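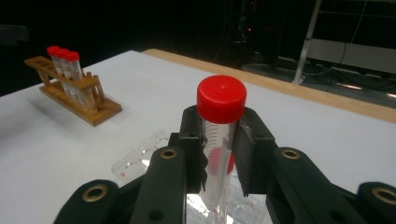

SLIDE 1 -- Can it do the washing up yet?

Start with the question everyone's aunt asks. Pause for the laugh if there is one, carry on if there isn't.

Short answer: some of it, slowly, on a good day. I think that's thrilling, and I want the next half hour to show why.

Say early on that I'm not selling anything. I fix and test things for a living and I've been watching chores go wrong for years.

SLIDE 2 -- The dull job with the red caps

Go back to the opening picture. Clear tube, red screw cap, two black jaws closed round it. Behind it is a wooden rack with three more tubes in a bunch at one end and empty holes along the rest of the top bar.

Ask the room: how would you put this one in the rack? Let them answer. Someone will say "just put it in".

Then unpack the "just". The tube is see-through, so a camera gets the table behind it as much as the tube. It's shiny under a bright light and the table is white. The rack sits at an angle. You have to pick a hole, line up a pointed tip with it (a cone helps you here, lovely design!) and let go at the right moment. Let go early and it drops, hang on too long and the rack comes up with your hand.

People do all of that while talking about lunch.

SLIDE 3 -- Same job, at home

Toothbrush into the mug. Cutlery into the drainer. Candle into the holder. Pen back in the pot.

All of these are tube-and-rack jobs in different clothes, and I get very excited about this bit, so WATCH THE CLOCK. If a machine gets properly good at one, the others stop looking so far off. They don't come free, mind. A wet fork is a nasty thing to hold.

SLIDE 4 -- What we tried at Carkier

The Mukau bench trial. Plain numbers, read them slowly:

-- 516 attempts at putting a tube in a rack
-- 195 failures
-- most of those at the last moment, tip on the rim of the hole

Somebody always calls that a poor score. Tell them the year before we couldn't get through a morning without stopping to sweep up. Also, a failure you can sort into a pile is a failure you can work on. Ours went into two piles, "didn't see it" and "saw it, missed", and the second was much bigger than I'd bet on.

(If asked about speed: slower than a person, by a lot. Don't fudge it.)

SLIDE 5 -- The shop floor

Easier than a kitchen in most ways. The bench stays where it was, the parts turn up in the same tray, and the cat isn't on it.

Harder in one way: the hours. A home machine that drops one spoon in December is forgiven. On the Khasawneh packing line they fill 1,760 slots in a shift, so even a small miss rate means a person standing next to the machine all day, putting things right. Ask whether that person's job has got better or worse. I don't have a tidy answer and shouldn't pretend to.

SLIDE 6 -- Where I'd put my own money

Ready now: one kind of object, one kind of rack, decent light, somebody in the building.

Nearly: mixed objects, rack moved about between goes.

Not yet: my kitchen drawer.

Mention screw caps if there's time. Holding the tube still with one hand and turning the cap with the other is a whole second talk, and a cracking one -- you can feel a thread catch through your fingertips, and that's hard to give a machine.

QUESTIONS

Likely ones: cost, jobs, safety round children. For cost, say what our bench cost and stop there. Leave the rack and a few tubes at the front so people can have a go with kitchen tongs. It's harder than it looks and they'll love it.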